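Two-arm table in the shared workshop: weekly inspection, bench 3
Project name: Jenda
Checked by: Kamol Phetsri
Time of check: Monday, before the evening session
Next check due: 7 days

Mark each line OK, WATCH or FIX. Put a comment even when it is OK, so the next person knows what was looked at.

1. Power and stop

1.1 Supply switched off at the wall before hands go near the arms. OK.
1.2 Stop button reachable from the operator's chair. OK. Pressed it with both arms holding position. Both went limp within a second, so keep a hand under the forearm when testing this.
1.3 Plugs and power bricks off the floor. WATCH. One brick has slipped out of its Velcro again. Refitted.
1.4 Fuse rating matches the label on the supply. OK.

2. Grippers

2.1 Fingers tight on their carriages. OK. Both screws on the left gripper took a small nip with the hex key.
2.2 Fingers close square, tip to tip. OK on the left. On the right the tips meet a touch early. Still holds a sheet of paper.
2.3 Edges free of chips and burrs. OK, checked with a fingertip, power off.
2.4 Wrist camera picture sharp enough to see both fingertips, nothing loose in front of the lens. OK.
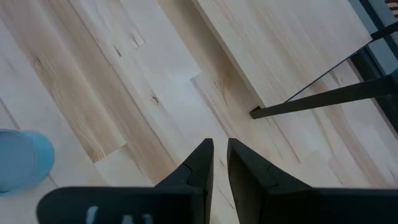

Kanyarat Yensuk: I'd put 2.2 down as WATCH. It was fine when we fitted the Gritov fingers in May, and if the tips have moved since then something is creeping. Could you try it again once the arm has been running for a bit? I had the same thing on the old pair and it was the carriage screw, which you can only get at with the finger off.

Changed to WATCH. I will take the right finger off before the next session and look at the screw.

3. Arm joints and mounts

3.1 Base bolts tight on both sides. OK. Paint marks on the bolt heads still line up.
3.2 No play at the shoulder or elbow when rocked by hand. OK.
3.3 No grinding or clicking through a slow full sweep. WATCH. Faint tick from the left elbow near the top of its travel. Did not get worse over several sweeps.
3.4 Joint limits in the software match the written sheet. OK. The sheet is in the Kumarasinghe folder on the shared drive. Please stop keeping copies on the desktop.
3.5 Speed limit set to the slow profile for anyone new. OK.

4. Work surface

4.1 Top wiped and free of grit. OK.
4.2 No splinters or raised grain where the fingers touch down.

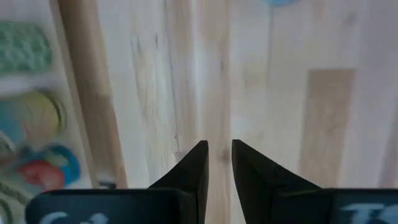 Went over it with 2000 grit by hand and wiped off the dust. OK now. If it lifts again we should put a thin coat of oil on it, but only at the end of a session so that it has the night to dry.

4.3 Table does not rock when both arms move at once. OK. One foot needed half a turn.
4.4 Touch-down height set again after any work on the top. OK. Left arm was 2 mm low and has been corrected.

5. Cables and floor

5.1 Cable loops at the wrist long enough for full rotation. OK. Turned each wrist slowly to both ends and watched for pulling.
5.2 No cable able to catch on the frame. WATCH. See comment below.
5.3 Walkway clear, mats flat. OK.
5.4 Tools back on the board before power on. OK. Dodari hex set is short of its smallest key, please look in your pockets. 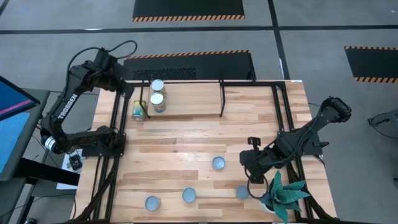

Comment on 5.2: the cable ties on the frame are the cheap reusable sort and they work loose. I have tightened them and ordered a bag of screw-down clips. Until those are fitted, run your hand along every cable at the start of the session and again if you stop for a break. If you find one hanging free, switch off first and then fix it.

6. People

6.1 Two people present for any run with both arms live. OK.
6.2 Long hair tied back, lanyards off, sleeves rolled. OK.
6.3 Session written in the log. FIX. The last two entries have no name against them.

To do before the next check
Right gripper finger off, check carriage screw (Kamol)
Left elbow tick, listen again with the cover off (Kanyarat)
Fit cable clips when they come
Find or replace the small hex key

Bench can be used at slow speed until the carriage screw has been looked at.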